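Log in to comment | 9 comments

Diary of a Slow Learner – April, gone eleven at night

Club was back on tonight after the break, and I came home with the gripper in a carrier bag and homework. At forty-odd I did not expect to be set homework again, least of all laundry.

The team is called Trolline, for reasons decided before I joined and never explained to me. Our entry for the Balby round is garment folding. Other teams have picked stacking cups, and cups stay the shape you left them. We voted for cloth. I voted for cloth. I'd like that on record so I can be cross with myself later.

The rule is 62 demonstrations by hand before they let you near the arm. You hold the gripper, you do the job with it, and the arm is supposed to learn from your good example. My share is 10, all on a bed, all with something soft, and the club sheet says to "vary the garment and the bedding". I have varied them. I have been through most of the wardrobe and I'm starting on things I haven't worn since my cousin's wedding. 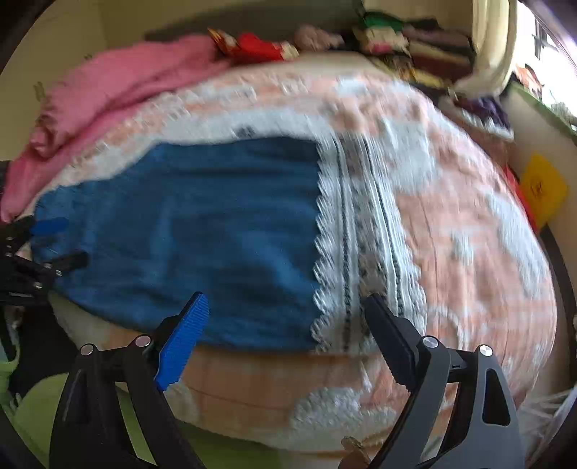

The hard part is the hem. You come in from the near side, low, and you want one layer between the fingers. What you get is one layer plus a good pinch of blanket, and then the whole bed sets off towards you. Come in higher and you close on air, very neatly. I've learnt to slide along a little before squeezing, the way you'd pick up a playing card off a tablecloth. It works about as often as that does.

Also my wrist hurts. The trigger was plainly designed by someone with hands like shovels – Antoniuk grips are all like this, according to the second years, who say it as if they'd been through a war.

I threw away 2 goes because I'd used my other hand without thinking. You don't notice you do it. Thirty-odd years of folding with both hands and the left one just wanders in to help. I've ended up sitting on it.

Tea was toast. Tomorrow I charge the battery, finish my share and email Grikitz about the spare finger pads, which they promised us in February.

9 comments | 2 shares

We use cookies to remember your settings. Accept | Manage

Back to top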